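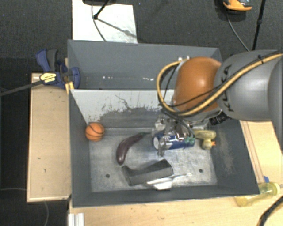
Gray bin from the mixed household goods series, with a dark blue can on its side and a yellowish-green toy duck next to it.

Grovis Mixed Bin Collection: README

Overview

The Grovis Mixed Bin Collection is a set of 2,346 color photographs of everyday items lying in open-topped bins. The items are of the sort found in a kitchen cabinet, a desk drawer or a playroom. The collection was prepared at the Bakville sorting room of the Kostiuk Household Goods Archive and is intended for work on recognizing, naming and counting ordinary objects that have been stored together without any order.

This file describes the contents of the collection, the condition of the bins and items, and the conventions used in the item list. It should be read before the list is used.

Contents

images/ - the photographs, grouped by series
items.csv - the item list, one row per item
layouts.csv - which items were assigned to which bin layout
notes.txt - remarks on damaged or replaced items
README - this file

The photographs are divided into 4 series: pantry goods, desk supplies, toys, and mixed household goods. The mixed series is the largest and contains 580 layouts. A layout is one arrangement of items in one bin. Several photographs may belong to the same layout, and they share a layout number in layouts.csv.

Items

There are 46 items in the list. Each has a short name, a category, a main color and a general shape. Names are kept plain on purpose. A can is entered as "can, dark blue" and a bath toy as "toy duck", whether or not a brand name can be read in a given photograph. Users who need product names should add a column of their own and leave the short name unchanged.

Colors were entered under daylight lamps and may look different in the photographs. The toy duck is listed as yellow, although its body can look greenish. The orange beak is recorded as a secondary color. Items that are partly covered in a photograph keep their full entry and are marked "partial" in the visibility column.

Cans and other round containers may be upright or on their sides. The posture column gives "upright", "side" or "unclear". For toys, posture is recorded only when the item has an evident top and bottom.

Bins

The bins are gray and show the marks of long use. White scuffs appear on the inner walls, and the coating on the dividing wall is chipped and scratched, with a darker gray showing underneath. These marks are part of the bins and should not be labeled as items. No retouching has been applied.

Bins were not repainted or replaced between series, so that the marks would stay comparable. A second compartment is visible in many photographs. Labels apply to the front compartment only, unless layouts.csv states otherwise.

Known limitations

The range of items is narrow. Glassware, food in soft bags and anything sharp were left out.

Two layouts in the desk supplies series were entered twice under different numbers. They have been kept as they are, and the duplicates are named in notes.txt.

About 4 percent of the rows in layouts.csv have no posture value. These rows were entered in November, before the column was added.

Maintenance and contact

The item list is maintained by Olesia Bondarchuk. Layout records and corrections are handled by Illia Tymoshchuk at the Uludgate office. Correction requests should give the layout number, the short name of the item and the proposed change. Requests that concern several items in one layout may be sent together.

Accepted corrections are added to notes.txt with the next release. Earlier releases remain available on request from the Uludgate office.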